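June
By the Home & Habits desk

The Second Copy

I own 2 copies of the same novel, and I have finished neither. The first was bought at an airport with good intentions. The second was bought four years later, at a library sale in Zenville, by a person who had clearly forgotten the first one. They now live side by side, spines touching, like a couple who stopped speaking on vacation.

Last winter I decided to get rid of my books. Not all of them, just the ones I was keeping for the benefit of guests. It is humbling to go through your own house asking who a thing is for, and to keep arriving at a dinner party that took place once and at which people mostly looked at the dog.

The used bookstore in Nalldale takes trade-ins until noon, and the line starts forming well before that. Everyone in it has a box, and everyone has a look at everyone else's box. I had brought 97 books, sorted by size, because I thought that would look professional. The clerk at Beltrán Books went through them the way a vet goes through a litter of puppies, quick and kind and without getting attached. She kept 12. For these I received store credit, and I will let you guess where the credit went.

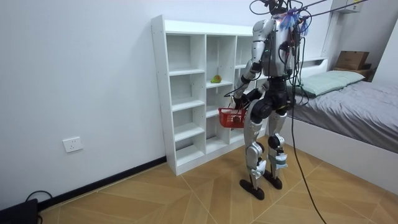
Getting rid of books is hard partly because the advice is so bad. One school says to keep only what you love, which works fine for people who love things in an orderly way. I love a 1980s guide to canning that I have never canned from. I feel nothing at all for the dictionary, and I use it every week. Then there is the furniture problem. A white open-backed bookshelf against a white wall looks calm and generous in a store, but bring one home and the wall shows through every gap, so each book you remove leaves a little window of guilt. I filled mine with a fern. The fern has since died, and I have filled the gap where the fern was with books.

Friends suggested going digital. I did try. My reading app, Jarnala, informs me that I have 3,839 pages left in my current list, a number it offers in a cheerful green font every time I open it. Paper has never once told me how far behind I am. Paper just sits there and lets me work it out in the middle of the night, like a decent person would.

So the rejected boxes went into the trunk of the car, where they spent most of the spring. They were good in the snow, I'll say that. The car had never held the road so well. I finally took them to the swap cart outside the Zenville laundromat, a few at a time, so as not to alarm anyone. I got as far as the door with the last load before I noticed a copy of the novel on the cart, the airport edition, with somebody's boarding pass at page 40.

I had stopped at 38. I took it home to see what I'd missed.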